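From: Tegan Quinlan
To: firham-neighbors list
Subject: Re: [firham] Hard water, white crust, and whether to spend the money

Rupert Frei wrote:

> We moved into the old Skotora place in June and the kettle already
> looks like the inside of a cave. The shower head has three working
> holes, all of them aimed at the ceiling. A man came to the door and
> quoted me 1,725 for a softener, installed, "today only." He has now
> said "today only" on two different days.
>
> Is the water here really that bad? Does anyone have one of these
> things, and do you regret it?
>
> Rupert

Rupert,

Welcome to Firham. Yes, the water is that bad. My grandmother used to say you could chew it, and she was fond of it.

I have had a softener for nine years, so here is what I know, in no useful order.

The price. I paid 900 for the unit and put it in myself with a borrowed pipe cutter and a lot of language. Menaka Siriwardena on Orchard Lane had hers done by a plumber last year and it came to just under 1,725 all in, so your man at the door is not robbing you exactly. He is charging what a plumber charges, without the part where you can find him afterward. Get a second quote. If he is still on your porch, get it in front of him.

The salt. You will be buying salt for the rest of your life. Mine takes a 60 pound bag every couple of months, and the bags get heavier each year. Check where the unit is going before you sign anything. Ronaldo Damasceno's is in a crawl space, and he goes in after it on his stomach, pushing the salt ahead of him like a man in a prison movie.

The kitchen tap. Leave it on hard water. I didn't, and the coffee tasted as if it had been apologized to. I ran a bypass to the cold tap the second year and have been happier since. The outside spigot too, or you'll be softening the tomatoes.

The setting. Every softener wants to be told how hard the water is, and most of them arrive set for some average town where people have nice glassware. Buy the test strips, they're cheap, and do it twice. Mine was set too low for a year and a half and I went around telling people softeners were a racket.
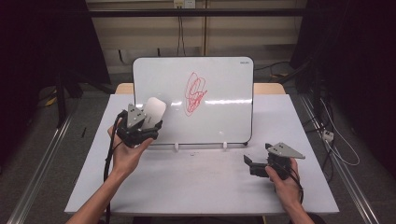
Red scribble, white board, eraser at the left side.

If you decide against it, vinegar does most of what you need. Fill the kettle halfway, boil it, go outside for a while, rinse. For the shower head, tie a sandwich bag of vinegar around it overnight and warn whoever showers first. I failed to do this once and it is still brought up at Thanksgiving. Keep vinegar away from the stone countertop if the Skotoras left you theirs. It will etch, and you will see the ring every morning.

Skip the magnets. Somebody will try to sell you a pair of magnets that clamp onto the pipe. Janaína Camargo had a set on hers when she bought the house, and she says they hold her grocery list very well.

One thing I can't answer is septic. You're past the end of the sewer line out there, I think, and people argue about whether the salty rinse water bothers the tank. I've heard both sides with great confidence -- usually from the same person. Call the county before you call the plumber, and ask how big your tank is while you're at it. Ours turned out to be 1,000 gallons when the paperwork said otherwise.

You're welcome to come by and look at mine. It hums a bit at two in the morning, so maybe come earlier.

Tegan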